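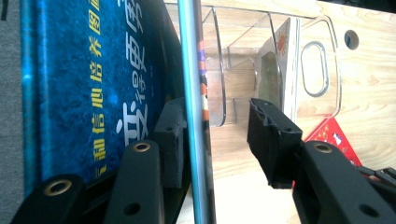
Figure 6. Picture book and clear box at the book station, Murkitach hand gripper in the foreground.

6 Dropped, dragged and crushed: clearing fault 755

6.1 What the fault means

Fault 755 reads "grip lost" on the Ngui screen. It covers three different events, and the people who wrote the message saw no need to tell you which one you have had:

- the book slid out of the pads on the way up
- the book stayed between the pads and its neighbour came along too
- the pads closed on something that wasn't a book

The third is the expensive one. If you hear a crack, go straight to 6.5 and read the rest later with a cup of tea.

The steps below are for the Murkitach hand gripper. The same fault on the Rasotow arm is cleared the same way, except that the arm is a good deal stronger than you are and must be switched off at the wall first. The button on the screen marked Pause pauses the screen.

CAUTION: Keep fingers out of the linkage. The arms cross over as the jaw closes, and the gap you were using to reach the book is the first one to go.

6.2 Clearing the fault

1. Let go of the trigger. Most people squeeze harder when a book starts to slip, and this folds the pads outwards and loses the book faster.

2. Open the jaw fully. Full opening is 50 mm at the pad faces. If it stops short, look for a scrap of old foam in the linkage before you blame the spring.

3. Take the book out by hand and put it flat on the table, cover up. Don't drop it into the box to get it out of the way. You will forget it's there, and Ngui will count it as a success.

4. Wipe the cover with the dry cloth. Spray polish has been tried. It made the books lovely and the fault permanent.

5. On the screen, choose Faults, then 755, then Clear. Wait 60 seconds. The message will vanish at once and come back twice during the minute, and neither return means anything.

6. Close the jaw on nothing, slowly, and check that the pads meet along their whole height.
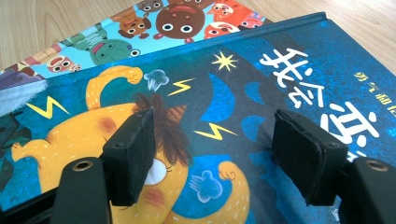
7. Try the lift again with one book only. Stacks are for later. Two hardbacks lying at an angle give the pads one good edge and one corner, and the corner always wins.

8. If the fault comes back on the same book, go to 6.3. If it comes back on a different book, also go to 6.3, but with more sympathy for the first book.

NOTE: A flat book on a flat table can't be pinched from above by its covers. Bring the pads in from the sides at the edges of the boards, or slide the book until enough of it hangs over the table edge to get hold of. Pressing down on the artwork and closing the jaw is called polishing, and it's the reason for most of the 755s in the log.

6.3 Checking the pads

The Florkex foam pads are meant to wear. They are cheap and the books are not. Inspect them every 240 lifts. The counter is under Tools, and it resets itself when the battery is changed, so write the number down before you swap.

1. Look along the top rim of each pad. A little fuzz is normal. Change the pad when you can see separate layers lifting, or when a strip comes away on your thumb.

2. Press the middle of each face and let go. It should come back before you've finished looking at it.

3. Compare left with right. Always change both. A new pad facing an old one twists the book as it closes, and you will spend an afternoon recalibrating something that was never out.

4. Check the brass inserts on the arms while you're there. They should sit level with the plastic. If one is standing proud, the arm has been overtightened, and the culprit will say it was like that already.

5. Fit new pads with the short screws. The long ones reach the working face and will sign their name on the next cover.

CAUTION: Don't glue a frayed edge down. Glue sets hard, hard foam slips, and you'll be back at 6.2 by lunchtime.

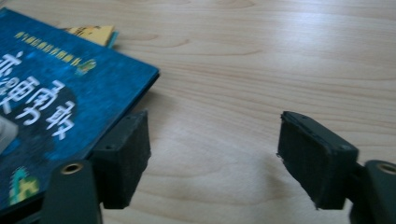 Tõnu Priedītis
Bench support, book station

6.4 Slips that aren't the pads

I was asked to add this part after a Thursday on which we changed three sets of perfectly good pads.

If both pads pass and the book still slides, look at how it's lying. A thinner book underneath tips the top one by a small amount, enough for one pad to land on the board edge and the other to close on air just above it. You get a lift that starts beautifully. Then the low side drops, and the whole thing pivots round the pad that was holding.

1. Separate the books before lifting.
2. Turn the top one until its long edge is parallel with the pad faces. By eye is fine.
3. Leave a clear gap of table on the side where the free pad comes down.
4. Lift straight up. Sideways comes after up.

If you're using the plate fingers, ignore everything about foam and worry about pressure instead. Bare metal doesn't give, so turn the grip limit down two notches before the first lift.
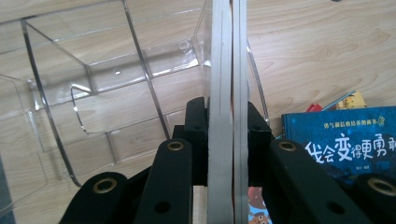 Plates also reach further than you think. Your eye is on the book at the near end while the far end is already over by the box, and the box is clear, so it offers very little by way of warning.

6.5 If the jaw has closed on the clear box

1. Stop. Don't pull back, as the wall will flex and then decide not to.

2. Open the jaw with the manual release.

3. Run a gloved finger round the rim and the handle cutout, where cracks like to start. A hairline crack counts as a crack.

4. A cracked box goes in the bin, however well it still holds books. The edges are sharp and the next person won't see them either.

5. Put coloured tape along the rim of the replacement on the side facing the jaw. The photos don't show any tape. The photos were taken before August, when we got through the entire spare stock.

6. Log the fault as 755-C. Plain 755 sends you a new pair of pads.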